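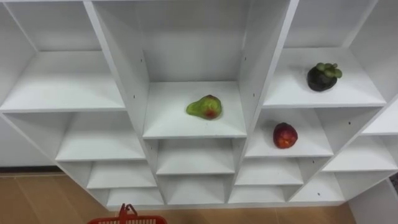
Figure 1. Pear on a white open shelf, seen from above.

3. Household Storage and Ripening Practice

3.1 Survey design

The household survey was carried out in June in the districts of Nultano and Imetti. A total of 200 households were enrolled through the two municipal registers. Each household completed a written diary for 8 days, recording where fresh fruit was kept, when it was moved, and whether it was eaten, cooked or thrown away. Diaries with fewer than 3 usable entries were left out of the analysis. Households that bought fruit only in canned or frozen form were not eligible.

Storage places were coded as refrigerated, closed (cupboards, drawers, cellars) or open (counters, tables, shelves). An item placed in a bag or covered dish was coded by the location of the bag or dish. Where a diary entry named more than one place for the same item on the same day, the place used overnight was taken.

3.2 Pears in open storage

Pears differ from most other fruit in the sample in that they are commonly sold firm and ripened at home. Skin color is a poor guide to readiness in several varieties, and diary keepers relied mainly on pressing the flesh near the neck. Blush (Figures 1 and 2) was often mentioned in the comments, although it reflects exposure to light during growth more than ripeness.
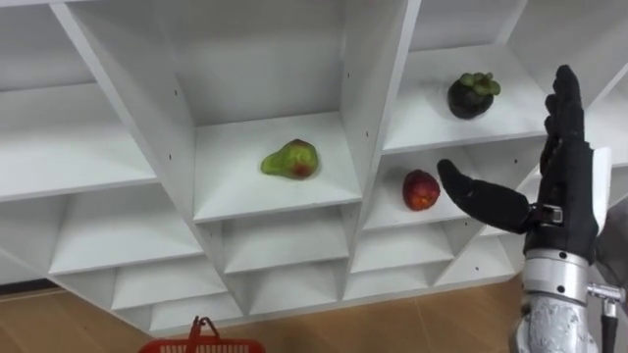
Figure 2. Green pear with reddish-orange blush, lying on its side in a shelf compartment.

Households in Imetti tended to leave pears in the open until first use and to refrigerate the remainder. In Nultano the reverse order was more common. Several respondents there described taking out only the fruit needed for the next day, a habit they associated with the older cold pantries found in the Tresel housing blocks. The coding scheme did not record room temperature, and the effect of these pantries cannot be separated from that of household size.

Reasons for discarding pears were entered as free text and grouped following the Stelmakh waste categories. Browning at the core was listed separately from surface bruising. Entries reading only "too soft" were assigned to overripeness, including those for fruit bought on the same day.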